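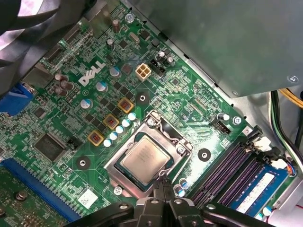
Print this page
E-mail this page

Gripper Trial Working Group, Tultmont site
Minutes, 10/19/18

1. Previous minutes. Accepted with one correction: the Tostham wrist camera was on loan, not purchased.

2. Gripper comparison. The two-finger Navitz and the Bravo were each run for 300 attempts at lifting a processor from an open socket in a desktop case. Navitz completed 124. Bravo figures are not ready; its log has to be re-entered by hand. Members agreed that thick fingers are a problem near the memory slots and the power supply. Narrow tips to be quoted before the next meeting.

3. Camera. The wrist view shows the socket and retention arm well enough to line up on. Glare from the heat spreader was raised again. A diffuser will be tried first, and exposure settings left alone until then.

4. Controller. Firmware 314 stays on both arms until the comparison is finished. Request to raise the speed limit deferred.

5. Budget. $2000 remains for tips and spare boards. No objection to buying boards first.

6. Next meeting. End of October, same room.

Print | E-mail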